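Notebook – bench furniture, two-drawer cabinet (grey)
Friday, July 23, 2021
Project: Tazi. Location: side room, Gekomska workshop.

Purpose today: sort out which small items stay on the cabinet top and which go in the lower drawer. Carried over from the May list, item 5.

Items in use: gold can, small round white bowl, clear bottle with white cap. Lower drawer open for both.

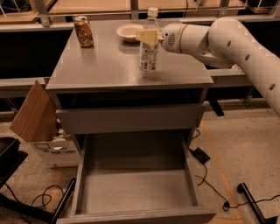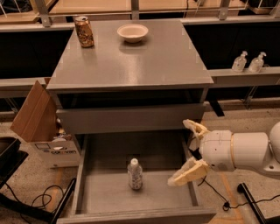 Layout notes
First picture has the bottle on the top with the can and bowl. Second has a bottle upright in the lower drawer, can and bowl on top, can towards the back left corner and visibly crumpled. Bowl is near the back edge. With two items the front of the top is clear, and I would keep it that way for paperwork.

Drawer
Lower drawer is a flat floor with low side walls. No dividers. A bottle standing on its own has nothing to lean on if the drawer is shut hard. Options:
– lay bottles flat, caps to the front
– fit a strip across the floor, 30 mm in from the back
– leave as is and shut it slowly
Prefer the strip. There is an offcut in the Kekedska rack that measures 29 mm high, long enough to trim. Fix with double-sided tape first, no screws until the position is settled.

Upper drawer kept closed today. No visible handle on either the plan or the panel, so label the front edge if it is going to be used for stationery.

Top
Gloss shows streaks under the overhead light. Wipe with a damp cloth only. The Nikero cleaner left a haze on the other cabinet and took 17 minutes to buff out.

Cardboard box
Open box is on the left of the cabinet. Move it to the shelving before the next session, then check the cabinet can be pulled forward without catching.

To do
Replace the can – dented ones don't stack.
Cut and tape the strip.
Measure internal height of the lower drawer with a bottle upright, cap on. Not done today, tape measure is in the other room.
Update the Tazi storage sheet, row 17, once the strip is in.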